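Phone Cases and Stands: The Desk Drawer Gallery

Welcome to the July page! Sunita Kasprzak asked me to put up something on phone cases and stands, because every Friday she ends up asking me which ones are worth keeping (and I always have opinions). So I went through my favorites, and I'm sticking to plain ones this time, no glitter, no card pockets.

Clear stands are my big weakness. I love a see-through one with a proper upright back, and they look good with any color of case, even a loud pinky-orange one.

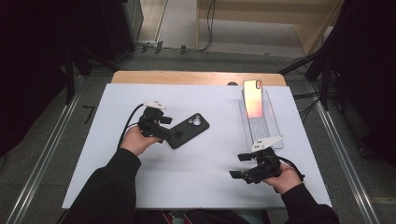 My other rule for a stand is that it has to hold the phone with the case still on. I had a Jolum once that only fit a bare phone, and I was peeling the case off 6 times a day! Never again. The slot should be wide enough for a chunky case, and the base heavy enough that it doesn't scoot when you tap the screen.

Now, cases. Matte black is my everyday pick, with a thin raised rim and the camera openings cut one by one, so you get a neat little island up in the corner.

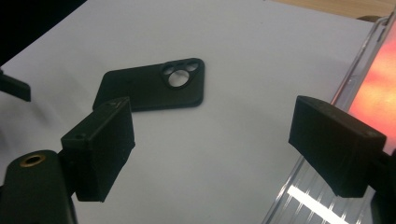

I wipe mine down with a damp cloth and a drop of dish soap, then leave it out flat overnight before it goes back on. Marisol Obi swears by the Stulix cases and has 2 of them, one for work and one for weekends. I still like a cheap one I can swap out when the corners get shiny.

Next month is charging cables, so send me your tangles!

Contact Skaduvgate | Copyright Skaduvgate, all rights reserved | Back to top

We use cookies to remember your settings. By staying on this site you agree to their use. OK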